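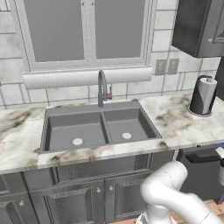 Water's Back to Normal on the Plirkbridge Side (Mostly)

Well, it finally happened! As of this May the old water main under Garnance Road is out of service, and everybody between the feed store and the Plirkbridge end of town is on the new line. I know because I live on that stretch, and because I've been grumbling about it to anyone in Gornudwood who'd stand still long enough.

If you're new here, the old main was cast iron and it was 62 years old, and it broke twice over the winter. The second time was the bad one. It let go a little before five in the morning, right outside the bakery, and by the time I walked down with my coffee there was a sheet of ice all the way to the post office and a very unhappy delivery driver trying to turn around on it. We had brown water for days after that. I washed a load of white towels during that stretch and I'd like to say I learned my lesson, but I did it again the following week.

So the town decided to stop patching and replace the whole run. The contractor was Ursu, the same outfit that did the culvert by the ball field, and they put in nearly 2 miles of new pipe along with new hydrants and new shutoff valves at the curb. I talked to the crew foreman, Costel Ardeleanu, while he was eating a sandwich on the tailgate of his truck, and he told me the digging was the easy part. What slowed them down was the service lines, the little pipes that run from the street to each house. The town's maps had some of them in the wrong yards.

"We found one that went to a house that burned down before I was born," he said. "It was still live. Good pressure too."

There were 37 houses that had to be switched over one at a time, and mine was close to the end of the list. They knocked on the door at eight in the morning, shut me off, and had me back on before lunch. I'd filled every pot I own the night before (and the bathtub, and the dog's wading pool) and didn't need any of it. The tomatoes got a very good soaking that afternoon.

Now for the part you'll want to know if you're on the new line. The town is asking everyone to flush their pipes once, even if the water looks fine. Start at the lowest cold tap in the house, take the little screen off the end of the faucet if yours has one, and let it run for 30 minutes. Then do the other cold taps for a few minutes each. Leave the hot side alone until you're done or you'll pull the grit into your water heater. If you've got a filter on the fridge or under the sink, put in a new one afterward. I did my kitchen tap first like a dope and had to start over in the basement.

You may notice a chlorine smell, kind of like a motel pool. That comes from the disinfecting they do before a new pipe goes into use, and the water office says it should fade. Mine hung around for a few days and now I only catch it in the shower. If yours doesn't go away, or you see color in the water after flushing, call the water office during business hours and they'll send somebody out to take a sample. There's no charge for it.

Pressure's a different story. It's higher than it used to be, which is great for showers and not so great for old washers and toilet valves. My neighbor across the street had her upstairs toilet running all night. If you hear hissing, take a look before you get the next bill - hers was just a worn-out flapper, but she wasn't happy about it.

As for the road, yes, it's still a mess. The strip down the middle is temporary patch, and they want it to settle through the summer before they pave. The steel plates by the bakery are gone at least, so those of us with bedroom windows facing the street can sleep through the milk truck again! Parking is open on both sides, but the crew will be back now and then to fix lawns and set the last of the curb boxes, so keep an eye out for the paper signs on the trees.

If your grass hasn't been reseeded and theirs next door has, the sign-up sheet is at the town hall front counter. I put my name down yesterday and the page was almost full.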